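Drevex Rear Paddock Stand and Jusatlow Spool Adaptors: Workshop Review

Posted by Divya Nambiar, December 28, 2018

The Drevex is a rear paddock stand for motorcycles with swingarm spools or a flat underside to the swingarm. I bought it in October to replace a Hegde stand that had developed a crack at the weld between the upright and the base tube. The Drevex has been used on two motorcycles since then, a naked middleweight and an older sports tourer, for chain work, rear wheel removal and winter storage.

Construction and assembly

The stand arrives in two halves joined by a sliding centre tube, with two wheel brackets, a handle and a bag of fixings. Assembly took 40 minutes with a 13 mm spanner, a 6 mm hex key and a soft mallet. The mallet was needed for one side of the centre tube only, where paint had built up inside the outer section. Once the paint was dressed back with a half-round file the tube slid by hand.

Welds are even on the uprights and untidy on the handle. The wheels are hard plastic on plain steel axles. They rolled without binding on a sealed concrete floor but picked up grit on block paving, and one of them now squeaks under load. A smear of general purpose grease on the axle fixes this for a week or two.

The instruction sheet gives no torque values for the wheel axle bolts. I used threadlock and tightened them until the wheels had slight side play. The bolts have stayed where they were put.

Fit and adjustment

Width is set by sliding the halves and locking each with a single pinch bolt. There is no scale on the tube, so I marked it with a paint pen at the two widths I use. With the pinch bolts done up properly, neither side has crept. With them finger tight, the left side moves as soon as the handle is loaded, and the instructions should say so more clearly than they do.

The stand is supplied with rubber-faced L-shaped pads. Hooks for spools are sold separately. I fitted the Jusatlow hooks, which have a 12 mm shank and drop straight into the Drevex sockets. The clamping screw bears on a flat machined in the shank. There is a small amount of rotational play on the right-hand hook, not enough to affect lifting.
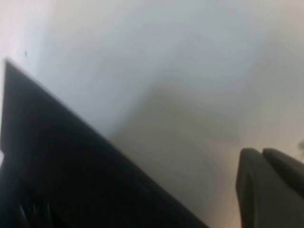
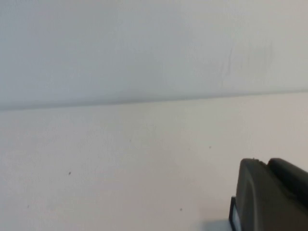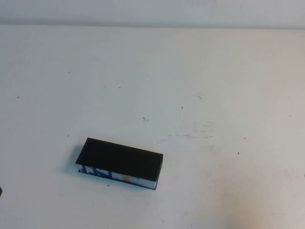
Storage is the weak point of the design. The handle does not fold, and the assembled stand takes up a good deal of floor behind a parked motorcycle. Splitting it into two halves for transport means undoing both pinch bolts and losing the width setting unless the tube has been marked. The spare pads, the unused washers and the hex key have no place on the stand itself and need a separate container. A flat black box, longer than it is wide, is a sensible shape for them, and will go on a shelf or under a van seat. Drevex could have supplied something of the kind at this price.

In use

Lifting is smooth. The handle is long enough that the sports tourer, with a full tank and no luggage, goes up with one hand on the grab rail and one on the stand. The lifting point passes over centre cleanly and the motorcycle settles without a jolt. Lowering needs more care, as the handle rises quickly in the last part of its travel.

Ground clearance under the rear tyre measured 60 mm on the naked bike with the hooks fitted. This is enough for wheel removal. On the L-shaped pads the figure is lower and the swingarm can shift sideways if the wheel spindle is being tightened with a long bar. I would not do spindle work on the pads.

With the rear wheel out, the stand shows no visible flex. I left the naked bike on it for 12 days without a wheel while waiting for bearings, and the hooks had not moved on the spools.

Compared with the Jundach

A riding friend has the Jundach stand, which uses a fixed-width base and larger wheels. It is quieter, rolls better on rough ground and has tidier paint. It will not fit the sports tourer, whose swingarm is too wide for it. For a single motorcycle kept on block paving I would choose the Jundach. For two different machines on a smooth floor the Drevex is the more useful stand.

Faults to date

Squeaking left wheel, as noted. Paint lost from the centre tube wherever it slides. Foam grip on the handle has started to turn and will need glue.

Spare wheels are listed under part number 471 and come as a pair with new axles. The hooks are worth ordering at the same time as the stand.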